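Ticket 3263: Spare fingers and trays for the Handatard cell
Opened 06/09/2020 by Baiba Lukoševičius
Status: waiting on quote

Request
We need a price on replacement finger pairs before the December budget closes. The current pair still grips, but it has scuffs and I don't want to run next year without spares. 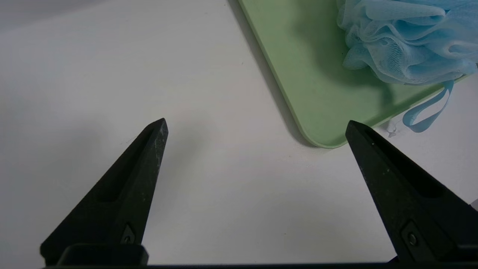

Jalier sells fingers in packs of 2 pairs. Phetsri sells single pairs with a 15 day lead time. Please quote both.

Reply, purchasing
Do you need trays on the same order? Flestberg has a minimum of 3.

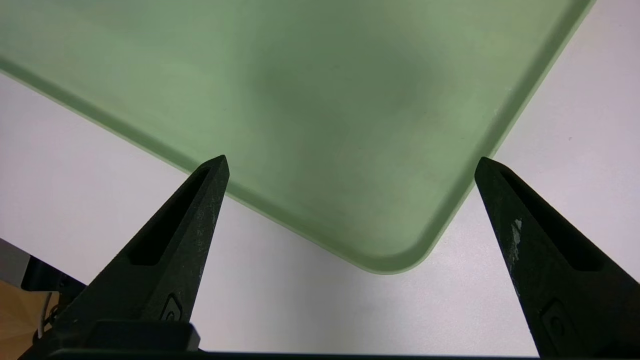 Trays can go on the same order if it saves freight. They are lower priority than the fingers. The green one has a small scuff by the rim and is otherwise fine to work with. The right finger has a bigger whitish mark on its inner edge, so put the money there first.

Open items
1. Jalier to confirm the screw size for our mounting blocks.
2. Keep the baskets off this order. We have enough. 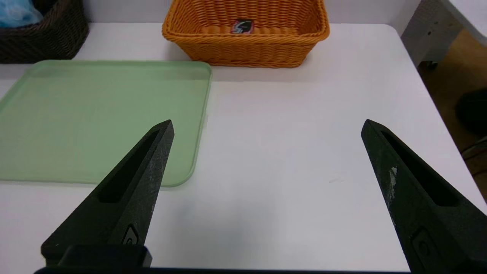
3. Phetsri quote to be attached here, with shipping on its own line.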